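Nerkville kitchen sets equipment budget for tray-loading arms

Sat 18 August

The Nerkville central kitchen has approved the first stage of a plan to buy robot arms for its tray-loading line. The purchase covers two arms, four spare fingertip sets and a wrist camera for each arm. Installation is planned for the winter shutdown, when the line can be stopped without moving production to another site.

Bids were received in July from Flerov and Koppel. Both met the payload and washdown requirements. Flerov quoted the lower unit price, but its offer left out the mounting plinths and the safety scanner, which the kitchen would have had to order separately. Koppel included both, together with 12 months of on-site service. The kitchen has selected Koppel, subject to a handling test at the Orthorpe workshop.

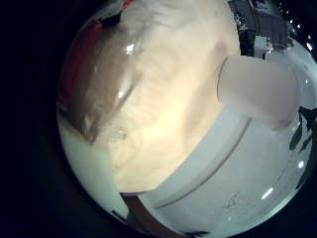
The test specification calls for 415 pick-and-place cycles with soft food items of irregular shape. An item is rejected if its surface is torn or if it is set down over the edge of the tray. The contact force limit is to be fixed after the first 80 cycles and held constant for the remainder. Wrist camera recordings will be kept for every cycle so that rejected items can be compared with the force log.

Yeison Villanueva, who prepared the equipment plan, said the fingertips account for most of the uncertainty in the running costs. "The arm has a known service life. The tips are a consumable, and we have no wear figures yet for this product mix," he said. The budget therefore carries fingertips as a separate line, to be reviewed each quarter.

Floor space was a second constraint. The existing line leaves a bay 2217 mm wide between the conveyor and the wall, enough for both arms on a shared plinth but too narrow for a fenced cell. The layout uses a floor scanner with a reduced-speed zone instead.

A decision on the second stage, which would add a third arm at the packing end, has been deferred until the test report is received.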